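Pelldale Student Robotics Club
Spring progress report to the Sarmiento Fund
Prepared by Gladys Kirui, club advisor

The club has used the second part of the grant, $1000, as planned. Most of it went to replacement cables, gripper fingers and table hardware. We have $260 left and expect to spend it on spare motors before May.

The main project this term is table sorting with two arms. Students work with toy donuts in two sizes, which have to be picked up and set on the right plate. Ruwan Pramanik leads the group that operates the arms, and Josiane Chevalier keeps the log of runs. The club has 18 members — four more than in the fall.
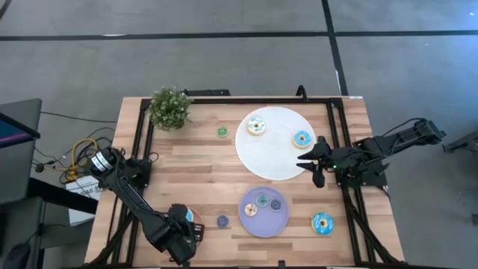
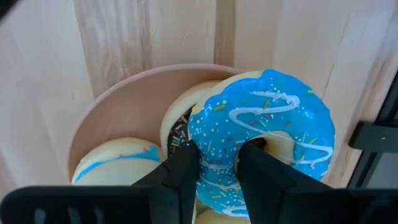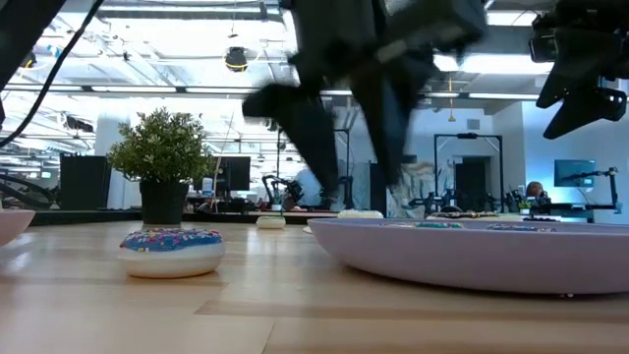
Toy donuts, plates and grippers at the sorting table.

By the end of February the students had logged 800 runs. The small donuts are still the harder ones. They slide when a finger touches the outside of the ring, so Ruwan's group now aims for the hole first. Results are better with this method, but it is slower.

Two items are behind schedule. The written guide for new members is half done, and the visit to the Gulitz school was moved to April at their request. Sigrún Thorlacius is handling the new arrangements.

We would like to move the remaining $260 from travel to parts. Please let Malcolm Sedgwick know if this needs a separate form.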